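Six weeks with a folding bench

Small laundries and hire shops have been promised a machine that folds for years, and most of what reached the market was the size of a van and only happy with flat sheets. The Nevex bench from Lillis is a different sort of thing. It is a table with two arms, sold as a kit or on a monthly plan, and it is meant to take clothes as they come out of a bin.

We had one on loan for 6 weeks and gave it tops, trousers and a good many tea towels.

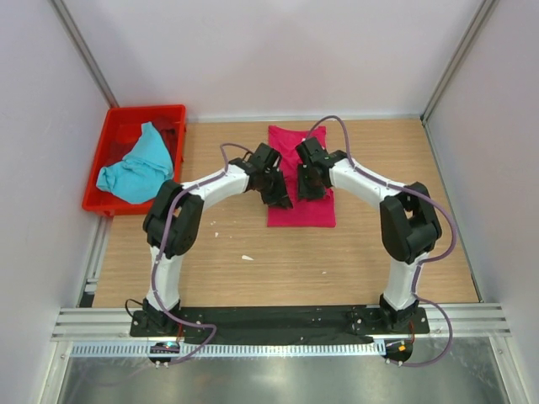
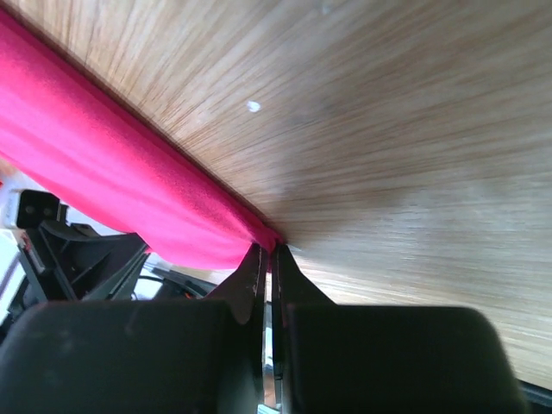 Setting up took most of an afternoon. The arms come ready fixed to their beam, but the software wants a calibration run for each one and the printed guide skips a step where the grippers are zeroed. Faltik, which handles support for Lillis in this country, sent the missing page the same day.

Speed is the first thing people ask about. A plain T-shirt took almost 2 minutes from start to finish, and a practised person is far quicker. The bench does not need watching, though, and we left it to get on with a pile while we did other jobs. Thick cotton gave the best results. Thin, slippery fabrics slid out of the fingers often enough to be annoying, and long sleeves sometimes ended up on the wrong side of the fold.

When a fold fails, the software is meant to spread the garment and try again. It usually did. After 2 failed tries it stops and sends a message to your phone – a setting you can't change at present, although Lillis says an update is due in November.

The closest rival is the Sarantis table, which has a single arm and a folding plate. It is faster on shirts and no use at all for trousers.

The monthly plan covers spare fingers and repairs, with 30 days' notice to cancel. Buyers of the kit pay for parts as they need them. We would take the plan for the first year, mainly for the repairs. The bench also needs a solid floor and a door wide enough to get the table through, so measure up before you order.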